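# Getting to Gernthorpe Airport This December: Your Questions

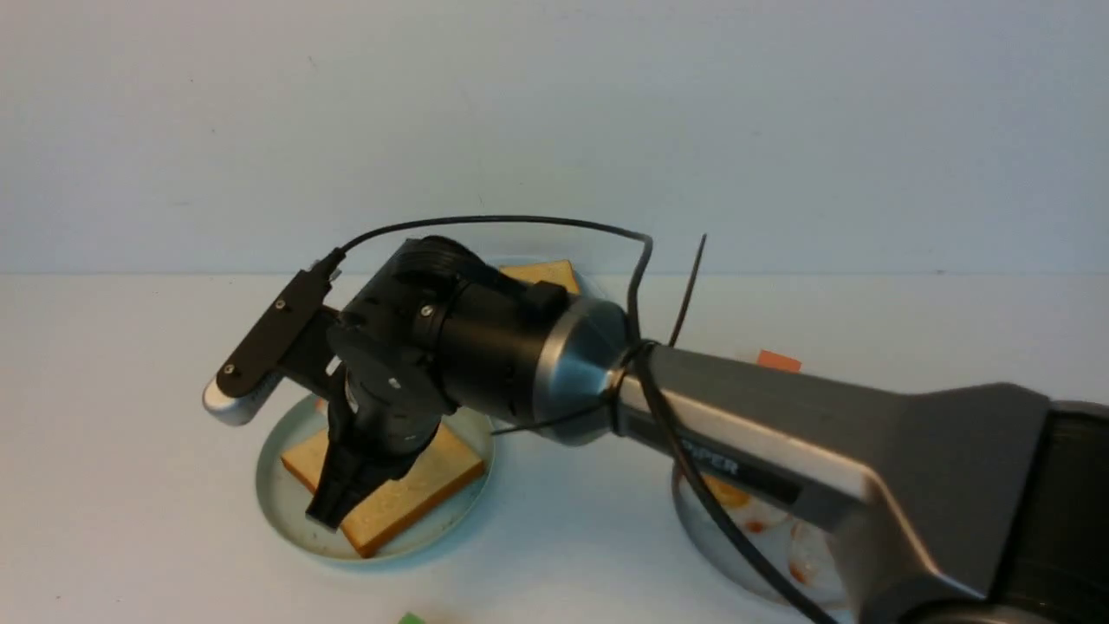
*A slice of bread on a plate, with a gripper just over the crust.*

**Which airlines are affected by the terminal change?**

Only Lullinar and Trudia, so if you're flying with anyone else you can carry on just as you always have. Both move to the north terminal on Sun 21 December, and they'll be staying there until the spring schedule comes in.

**My ticket still says south terminal. Do I need a new one?**

No, your old ticket is perfectly good! Just follow the signs for north when you get here, and if you do wind up at the wrong door (plenty of us have), the free shuttle leaves every 15 minutes from stop 14.

**How early should I come?**

Bag drop closes 80 minutes before departure for international flights. We'd love for you to have time to sit down with a coffee first, so please come a good bit ahead of that, especially with little ones in tow.

**I'm connecting through Teshome. Will my bags follow me?**

If both flights are on one booking, yes, they'll go all the way through. With two separate bookings you'll need to collect them at Teshome and check them in again, I'm afraid.

**Can I still change my flight for free?**

You can, as long as you ask your airline by December 31. Any difference in fare is still yours to pay.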